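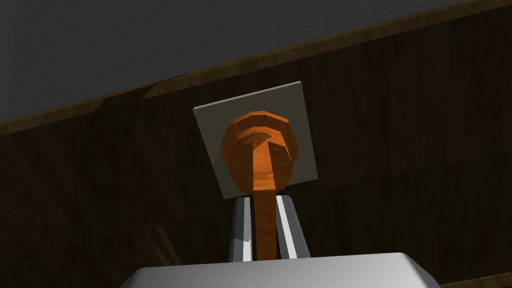 Wrist view in the sim, gripper on the stem side of the knob

Knob task: gripper closes past the stem and the arm faults out
14 replies · 482 views

mkessel_idton
Looking for ideas on a fault in a simulated cell before we let the same program near the real arm. The task is a wooden knob on a square plate, with a thin stem running down from it. The fingers go either side of the stem, close, and the wrist turns. Approach is fine. On the close, the fingers sometimes keep going after contact, the stem ends up inside the finger mesh, and when the wrist starts to turn the solver pushes everything apart at once. Joint 6 goes over its torque limit and the run stops with a protective fault.

It happens in some 2 out of every 10 runs. Same seed, same result, so at least it repeats. Controller is the Votbridge one, default grip settings.

Share · 3 comments

Ojārs Kuusk
What is your physics step and what is the collision shape on the stem? If the stem is thin and you left it on the automatic hull, the fingers can pass the surface within one step and the solver has to sort it out afterward.

mkessel_idton
Step is the default. The stem is on automatic, part of one hull with the knob. I'll split it.

lowgear
I'd look at the grip force first. The Votbridge default is set for metal parts in a fixture, and we had the same kind of jump on a drawer pull at Lougher. Cut the force in half and it went away.

Ojārs Kuusk
It went away because there was less energy in the overlap. The overlap was probably still there. Turn on the contact overlay and look at the depth before you touch the force.

lowgear
Maybe. We also shipped it and it has run since spring with no faults, so I'm not losing sleep over the depth.

Share · 5 comments

pallet_jane
Can I ask about the safety side. You say the run stops with a protective fault. Does it stop with the fingers still closed? We had a Girkby cell that faulted while holding a handle, and the recovery routine drove the arm straight home without opening. It tore the handle off. A person had been standing inside the fence line a minute earlier.

mkessel_idton
Checked just now. Yes, it stops closed, and recovery is a straight move home. Open is only called at the end of a good cycle. So that needs fixing whatever the cause of the first problem is.

pallet_jane
Don't make it open on every fault either. If it is carrying something, you drop it. Ours now holds, waits for a person to acknowledge, then opens slowly and backs out along the approach line.

lowgear
For a knob screwed to a panel I'd just open. Nothing to drop.

pallet_jane
Until somebody copies the program to a cell that does carry parts. That is how ours got there.

Share · 2 comments

mkessel_idton
Update. Split the stem into its own collision shape and halved the physics step. Overlay showed the fingers getting well into the stem on the old setup, so Ojārs was right about that. Ran the batch again overnight and got 2 faults in the whole set – both on the turn, neither on the close. Grip force is unchanged for now.

Ojārs Kuusk
Those two may be a different thing. Check whether the turn axis lines up with the knob axis. If your target is taken from the plate and the plate pose is off by a degree or so, the stem gets levered sideways between the fingers and joint 6 takes it.

mkessel_idton
Target is from the plate, yes. I'll log both axes tonight. Recovery is changed to hold and acknowledge, and the real arm stays locked out until I've seen a clean batch.

lowgear
Still think you should try the lower force while you're in there.

Share · 4 comments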